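Chapter 4
Tolerance and Fit

4.1 Why parts are never the size on the drawing

Every made part differs from its drawing. A shaft drawn at 40 millimeters will be a little over or a little under, and the next shaft from the same machine will differ from the first. The causes are ordinary. Cutting tools wear down, molds warm up during a shift, raw stock varies from one delivery to the next, and the gauge used to check the part has an error of its own. A drawing that gives a single number for a length is therefore incomplete. It must also state how far the real length may depart from that number before the part is rejected.

The permitted departure is called the tolerance. It is the difference between the largest and the smallest size that will be accepted. The size written on the drawing, from which both limits are measured, is the nominal size. The two limits need not lie at equal distances from the nominal size, and on mating parts they often do not.

Students tend to set tolerances too tight. A tight tolerance raises cost in several ways at once: the machine runs slower, tools are changed sooner, more parts are checked, and more are scrapped. The correct tolerance is the widest one that still lets the part do its job. Finding it requires a clear statement of what the job is, and this chapter spends a good deal of its length on that step.

4.2 Three classes of fit

When one part goes inside another, the relation between their sizes is called the fit. In a clearance fit the inner part is always smaller than the opening, whichever pair is drawn from the bin. A door hinge pin is a common case. In an interference fit the inner part is always larger, and the two must be forced together by pressing, or by heating the outer part. A transition fit lies between these. Some pairs will have a small gap and others a small overlap, depending on where each part falls within its limits.

Plastic parts that snap or press together by hand are a special case of interference. The material bends slightly as the parts meet, and friction holds them. The overlap must be large enough to resist a light pull and small enough that a person can separate the parts without a tool. The working range is narrow. Plastic also shrinks as it cools in the mold, and thick sections shrink more than thin ones, so the mold cavity is cut oversize by an amount that depends on the shape of the part.

4.3 The Prutholm latch

The main worked problem of this chapter concerns a cabinet latch made at the Prutholm plant. The latch has 2 molded halves, produced in separate molds and joined by hand. The Wedus line makes the outer half and the Bunnag line the inner. Each half passed inspection when measured alone, yet a share of the joined latches came apart during shipping. The inspectors had measured every part at the end of the shift, when the parts from the Wedus line had cooled for several hours and those from the Bunnag line had not.

A sample of 48 latches was set aside and measured again after all parts had reached room temperature. The inner halves were found to lie near the lower limit. No single part was out of tolerance. The fault was in the limits themselves, which allowed a pair with almost no overlap. Section 4.6 gives the full set of measurements and asks the reader to propose new limits for both halves.

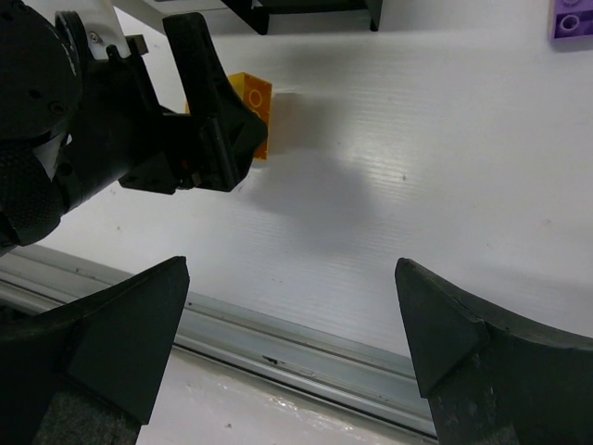
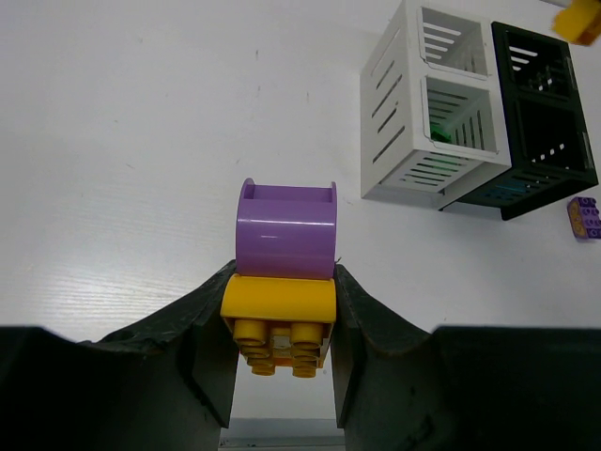 Page 87

4.4 Stacked tolerances

When several parts are placed end to end, their departures add. If 4 spacers each have the same tolerance, the worst case for the whole row is four times the tolerance of one. This is the simplest rule and the safest. It is also wasteful for long rows, where the chance that every part sits at the same limit is very small.

The method used in the Hallmont tables, reprinted at the back of this book, treats the departures as independent and adds their squares. The tolerance of the row is then the square root of that sum. The result is valid only when the parts come from a process that is centered on the nominal size. Worn tooling breaks this condition, as do parts sorted before delivery.

Both methods are applied to the same row of spacers in Section 4.5.

Copyright Hallmont Textbooks. All rights reserved. Contact the publisher | Back to top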